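Wavton Community Workshop
Shared Room Checklist, with comments
Walked through by Costel Vlad, August 20, 2023

I love doing this one! The room gets used hard and it still comes up well, so most of what follows is good news with a few jobs attached.

1. Doors and exits
OK. Both doors open fully and close on their own. The back hallway is clear all the way to the parking lot, which was my big complaint last time. Thank you to whoever moved the folding chairs!

2. Fire extinguisher
OK. Gauge in the green, pin and seal in place, tag signed. Next service is due in November.

3. Lighting
Needs work. The far end of the room is still too dark for anyone doing close work. The Brurnik lamps we tried on the shelf side are terrific, nice and even with no buzz. Two more of those and we're set.

4. Outlets and power strips
OK, one fix. Strip 298 had a cracked cover, so I tagged it and took it out of service. Replacement is on the Cárdenas order. Please don't plug one strip into another, even for five minutes.

5. Shelving
OK. Brackets tight, heavy boxes on the bottom. Cabinet 383 sticks a little in damp weather but locks fine.

6. Floor
OK. Swept, no curled mat edges. Really pleased with the new mats by the sink.

7. Tables
OK. I went over every top with my palm looking for chips and lifted edges, then leaned on each corner. The light wood-look ones are holding up beautifully. Keep soft bags and cloth items toward the middle of the top while you work on them, and keep the grommet hole open for cords. Wipe down with plain soap and water.

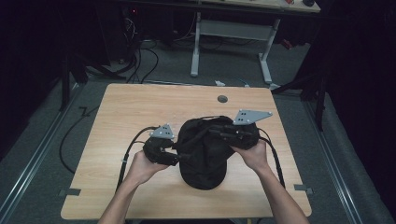
8. Cords at the work tables
OK, with a reminder. Cords can lie on the tabletop, but leave enough slack to move your arms and don't let a loop hang where a knee will catch it. Check for nicks near the plug before you start.

9. First aid kit
Restock. Down to one roll of tape and no small bandages. Ameneck sells a box of 20 refills that fits our case perfectly.

10. Sign-in sheet
OK. Full again, so a fresh pad is on the hook.

Open items: lamps (3), strip (4), first aid (9).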